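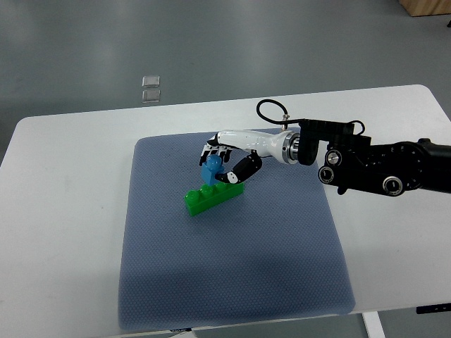
The Second Life of the Toy Box

My mother called me in August to say she was clearing out the hall closet, and did I want the bricks? I hadn't thought about the bricks in 20 years. I said yes before she'd finished the sentence, and then I drove two hours to Estden to pick up a suitcase (an old one, with a broken zipper and a belt around it) that weighed about as much as I do.

I tipped the whole thing out on a bedsheet in the living room that night and didn't get up until my knees hurt. Half the wheels were missing. There was a doll's shoe in there, a dried-up marker, and a Jiang tin full of nothing but windows. I'd forgotten the sound! That rattly, rushing noise when you push your whole arm into the pile looking for one tiny piece. My husband came in to ask about dinner and ended up on the floor sorting yellows.

So of course I got curious about whether other grown people were doing this, and oh boy, they are. There's a swap night above the bakery on Prasthorpe Street where you pay 2 dollars for a seat and bring whatever you want to trade. I went expecting a few shy dads. The room was packed, the stairs were packed, and a woman in a very nice suit was haggling over hinges.

Kaiwen Tang runs the sorting table there. He buys mixed tubs at yard sales, washes everything in a mesh bag in the bathtub, and breaks it all down by shape. "People sort by color first and it's a mistake," he told me. "You can spot a red piece in a pile of long thin ones. You can't spot a long thin one in a pile of red." I went home and re-sorted the whole suitcase his way, grumbling, and he's right.

He's also the one who warned me about clear pieces, which scratch if you so much as look at them, and about leaving anything white on a windowsill. Mine had already gone the color of weak tea.

Money does come into it. A decent mixed tub at the swap goes for 30 dollars, and one couple I met from Brarik have spent over 1,000 on a train station that lives under their bed and slides out on a sheet of plywood. They seemed very happy about it.

I've built a house so far. It has too many windows, thanks to the tin, and no stairs, and my niece has already moved a plastic horse into the upstairs bedroom. My mother wants to know when she's getting her suitcase back.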